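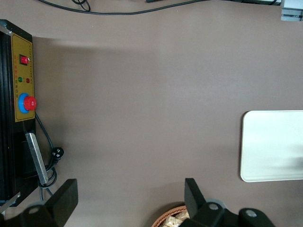 Yellow control panel with emergency stop, left; gripper fingers in the foreground.

Treden shelf cell - progress report to Cliso, 16 Mar 2019

Work this period was mostly upkeep of the two-arm cell. Both gripper mounts were checked and their screws retightened. The finger pads on the right arm were replaced after 854 cycles. The emergency stop was tested from both sides of the table and cut power to both arms each time.
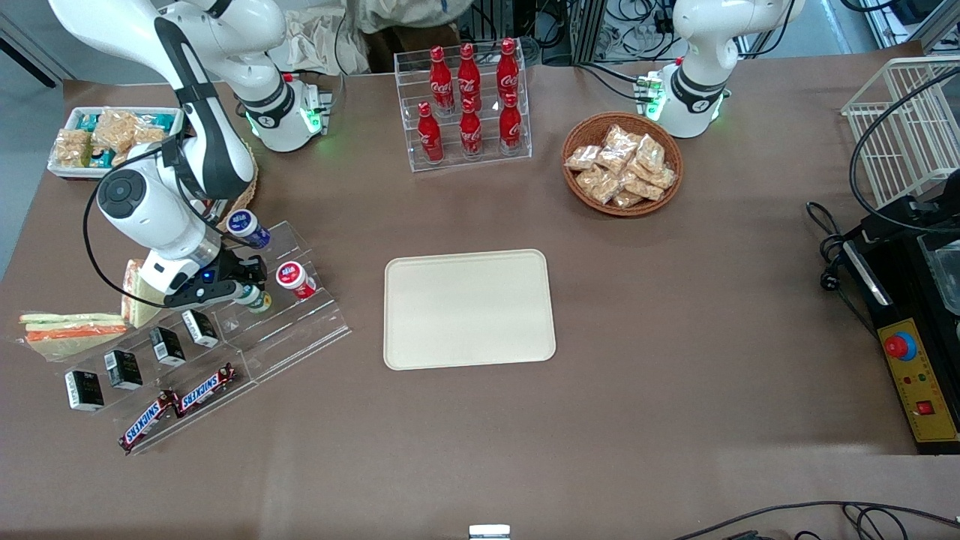

Right arm at the stepped shelf, gripper closed on a small bottle. Left arm idle.

After the pad change we recalibrated the right arm against the stepped shelf and started the picking runs again. We have logged 158 runs since then. The left arm still needs its own calibration - the procedure from Stivberg is written for a single arm and we are adapting it.

Spending on spare parts stands at $348. Cable routing at the table is the main open item. Jurčo has quoted for clips and a channel, with delivery in 2 weeks.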